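Section 4. The Table: Preparing, Sorting and Clearing

Before you read this section, please finish section 3 (Placing the table in the room). The table must stand firmly and the surface must be already oiled once.

4.1 What you need

Soft cotton cloth, two pieces
Lukewarm water with a little mild soap
One low bowl for small things
One cup for pens, sticks or spoons
A tray or a box for the things which will leave the table

You can use any bowl and any cup from your own kitchen. A bowl with a low rim is better than a deep one, as you can look into it when sitting. The Grovora package does not contain the bowl and the cup.

4.2 First cleaning of the surface

1. Take all things off the table, also the small ones.
2. Wipe the dust with a dry cloth. Always wipe in the direction of the grain.
3. Make the second cloth damp and squeeze it well. Water should not drop from it.
4. Wipe the whole surface one time, again with the grain. Go slowly over the seams between the boards.
5. Dry the surface immediately with the dry cloth.
6. Wait 15 minutes before you put anything on the table.

Caution: Do not pour water directly on the wood. Water which goes into the seams can lift the edge of the board, and this damage is not covered by the guarantee.

Caution: Do not use the rough side of a kitchen sponge. It leaves dull scratches, and they are visible in side light even after a new oiling.

Note: In the first weeks the cloth may take a little colour from the wood. This is normal for the orange-brown finish. If it continues after January of your first winter, please write to us and send a photograph of the cloth together with the number from the underside of the table.

4.3 Giving each thing a place

Many customers write to us that the table is beautiful on the first day and full on the third. The method in this part comes from our colleague Homa Nouri, who tested it in the showroom in Zusdale and in her own flat. It needs only a few minutes in the evening.

1. Sit at the table on the side where you normally sit.
2. Put the bowl in front of you, near the edge but not over it. Leave the width of one hand between the bowl and the edge.
3. Put the cup on the left side, if you are right-handed. Left-handed persons do the opposite.
4. Collect the small items which have no place. Typical ones are little boxes, erasers, keys, batteries and sewing things. Put them in the bowl.
5. Put long and thin items in the cup. If it is a paper cup, do not fill it with heavy things, as it falls easily.
6. Leave the things you use every day outside the bowl. They may lie on the wood, if they are dry and have no sharp corners.
7. All other things go on the tray. Carry the tray away the same evening. 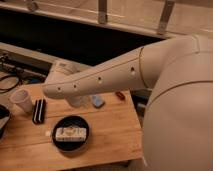
Fig. 4-1. Table with paper cup, harmonica, and a small printed box in the black bowl.

Musical instruments and other objects with metal parts need a little more attention. A harmonica can lie directly on the table for a short time. For the night, please put it in its case. The moisture from playing can leave a mark on the oil, and the hard edges can press into the wood if somebody leans on it.

Note: The bowl is for dry items only. If you want to use the same bowl for fruit or nuts, empty it first and wash it.

Note: Small paper pieces and crumbs are often overlooked near the bowl. Lift the bowl when you are ready and wipe also under it. Do not push the bowl over the surface, a grain of sand below it is enough to make a long scratch.

4.4 Clearing the table in the evening

1. Look first what is in the bowl. Take out everything that has a place in another room.
2. Empty the cup and check if the bottom is dry. A used paper cup should be thrown away, not kept until the next day.
3. Put the bowl and the cup on the tray.
4. Pick up the loose bits by hand. The bigger ones should not be wiped, they scratch.
5. Wipe the table as in 4.2, steps 2 to 5. On most days step 2 is enough.
6. Put the bowl back in the middle or leave the table free, as you prefer.

If children use the table, let them do steps 1 and 4. Our customer Yufang Tan wrote to us that her son sorts the bowl better than she does, but he needs to know where the boxes belong. A small label on the shelf helps.

4.5 Stains and marks

White ring from a cup: Let it dry for one night. Then rub with a drop of Predow care oil on a cotton cloth, with the grain, and wait 2 hours. Repeat one more time if the ring is still there.

Dark mark from metal: Do not rub strongly. Wipe with a damp cloth and soap, dry it, and look at it again by daylight. If the mark stays, see section 7.

Ink or printing colour: Small printed boxes and packages can give off colour when they are damp. Wipe the place at once. Old colour can be removed only by sanding, and the sanding should be done by a person with experience.

Sticky rest of tape or label: Warm it with your hand for a moment and roll it off with the finger. Please do not use a knife.

Caution: Never mix the care oil with another product. Cloths with oil can ignite by themselves when they are folded together. Spread them flat outside to dry, or put them in a metal can with water and a lid.

4.6 How often

Dry wiping: every day when the table is used
Damp wiping: once in the week, or after a meal
New oiling: every 4 months in the first year, later two times in the year
Checking of the screws under the table: at each oiling

4.7 If you have a question

Please write to the customer desk in Zusdale and give the order number. Trudy Te Moana answers questions about the surface and the oil. For missing or damaged parts please ask for Sepehr Rahimi. The answer takes normally 3 working days.

Section text revised November 2, 2022. Changed in this revision: step 6 in 4.2 (waiting time), caution about oily cloths in 4.5.

Continue with section 5, Chairs and Bench.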